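Hendier handover method: frequently asked questions

Last updated 2022-01-10. Maintained by Padmavathi Lobo and Harish Poojary. Send corrections to the project list and not to either of us directly.

What is Hendier?

Hendier is a method for learning two-armed handovers of small rigid objects from a table. One arm picks the object up, both arms hold it briefly, and the second arm takes it away. The policy is trained from demonstrations only. There is no simulator stage and no reward signal.

What is the main result?

With 300 demonstrations, the policy with our timing term completes more handovers than the same policy without it, and the gain comes almost wholly from the release step. Picking success is nearly unchanged. We make no claim about picking, and results quoted elsewhere as "Hendier improves grasping" are a misreading of the second results table.

What is the timing term?

An extra output that predicts how long is left until the giving hand should open. During training it is supervised from the release time marked in each demonstration. At run time the prediction is not used to command anything. It only shapes the features shared with the action head. We tried commanding the release from it directly and the results were worse, mostly through early drops.

How is a release time marked?

By hand, by one annotator, from the head camera and the finger position log together. A release is the first step at which the giving fingers move apart and do not close again. Ambiguous cases were marked twice and the later time kept. The annotation guide is in the Achari folder of the release.

What does the policy receive as input?

The head camera image, joint positions of both arms, and finger positions of both hands. No depth and no force reading. Wrist cameras were left out of all reported runs. 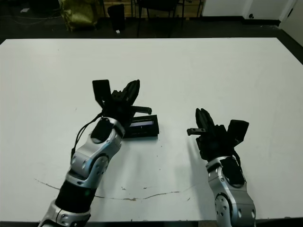
Object pose at the start of an episode has a large effect on which arm picks. The policy is not told which arm to use, and in the demonstrations operators chose freely. With the small black object lying diagonally, closer to the left arm and partly beneath its gripper, a left pick is the usual choice in the data. The harder starts are those close to the centre line, where demonstrations disagree and the policy can hesitate between arms. We report these separately as "central starts". They account for most of the timeouts.

Does partial occlusion by the hand matter?

Less than we expected. Episodes were grouped by whether the object was fully in view at the first step, and the difference in completion was within the spread between training seeds. Occlusion during the transfer itself is a different matter. It occurs in nearly every episode, so we have no unoccluded group to compare with.

Was the table surface controlled?

No. It was wiped between sessions, but marks and specks were left as they were, and the same table was used throughout. We have not tested on a patterned or dark surface. Colour jitter was applied in training, which may or may not help there.

How many objects were used?

13 in total: 10 for training and the remaining ones held out. All are rigid and can be lifted with one hand. The held-out objects are similar in size to the training ones, so the held-out result should be read as a test of shape and appearance and says little about size.

How many seeds?

Seven for the main comparison. The ablations use fewer, and the exact number is given in each table caption. Error bars are the full range over seeds, not standard error.

How long does training take?

Around 10 hours on one graphics card for the main model. The timing term adds very little to this.

What is Flokura, and do I need it?

Flokura is the logging tool we use to line up camera and joint data. You need it to read the raw logs. The processed episodes load without it. Version changes after June altered the way dropped camera steps are filled, so use the version pinned in the requirements file if you intend to reproduce our numbers.

Why do my results differ from the Ustgate results?

Ustgate is the earlier dataset. It used a slower control rate and a different rule for ending an episode: a handover counted as complete once the giving hand opened, even if the object fell afterwards. Hendier requires the receiving hand to still hold the object when the episode ends. Completion figures from the two must not be put side by side. A script to rescore Ustgate episodes under the newer rule is included, but it needs the finger logs, and these are missing for the earliest sessions.

What are the known failures?

Early release, when the receiving fingers touch the object but have not closed. Timeouts on central starts. Re-grasping by the giving hand after a correct release, seen mainly with thin objects. The last of these is not reduced by the timing term and is still open.

Can I use a different hand?

The code assumes finger positions are scaled from open to closed. Any hand that can report this will load. The trained weights will not transfer, and we have not tried fine-tuning them.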